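Cómo hacer un ramo seco que dure todo el invierno

¡Por fin me animo a escribir este paso a paso! En agosto recogí tanta flor que tuve que colgar cuerdas por medio pasillo, y desde entonces no he parado de montar ramos. Es facilísimo, muy agradecido, y con lo que sale de un paseo por el campo tienes para varios.

Qué necesitas: statice, lavanda, espigas, alguna rama de eucalipto, cordel, tijeras de podar y un jarrón de boca no muy ancha.

Paso 1. Corta las flores a media mañana, cuando ya no queda rocío, y elige las que estén a medio abrir (las muy abiertas se deshojan al secarse, una pena). Quita las hojas de la parte baja.

Paso 2. Haz manojos pequeños, átalos fuerte y cuélgalos boca abajo en un sitio oscuro y con aire. Yo los dejo 20 días; el eucalipto, 30.

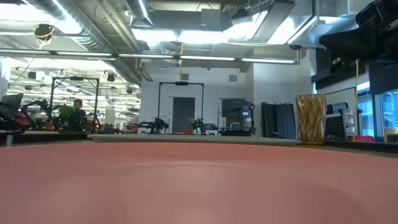

Jarrón dorado con relieve de rombos.

Paso 3. Empieza por las ramas más altas y ve cruzando los tallos en espiral, girando el ramo en la mano. Las espigas van al final, metidas por los huecos, ¡y ahí es cuando el ramo se luce de verdad! Si el jarrón brilla mucho, a mí me encanta con tonos apagados: crudo, malva, verde grisáceo.

Paso 4. Corta los tallos a la misma altura y colócalo sin agua, lejos del sol directo y del radiador.

Para el polvo, secador en frío y a la mínima potencia. El truco de la laca me lo pasó Canan Dönmez: una pasada ligera a dos palmos y las espigas dejan de soltar pelusa. Con la lavanda no lo hagáis, que pierde el olor.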